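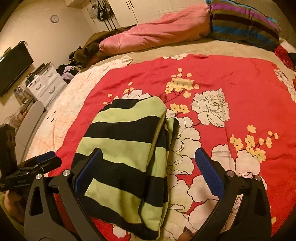

Last edited: July, 4:52 pm

Cotton sheets keep fading after a few washes, what am I doing wrong?

I love loud bedding! The brighter the colour the better, florals especially. But the last set I bought went from deep red to a sort of tired pink by the end of summer. I wash at 60 with the towels and dry everything on the line out the back, full sun, because that's free. Is there a way to keep the colour, or do I just buy plain white like my mum?
Posted by Mulligan

Please don't go white! Drop the temperature first. 60 is great for towels but it's rough on dyed cotton, so do the sheets on their own in cold, inside out if it's a doona cover. Then move them to the shady end of the line, or hang them late in the arvo. I've had my orange set going on 2 years like this and it still makes me grin every time I make the bed. Also go easy on the powder, half a scoop is heaps, and check it isn't one with bleach or "brightener" in it (the ones for whites usually are).
Flaltero, 181 posts

what Flaltero said. vinegar in the rinse never did a thing for mine but my sister swears by it
Joltono

Shade, definitely! I'd add: keep 2 sets and swap them each week, so each one gets half the washing. And store the spare in a cupboard, not on a shelf by the window. I faded a gorgeous one along the fold lines that way.
Nemness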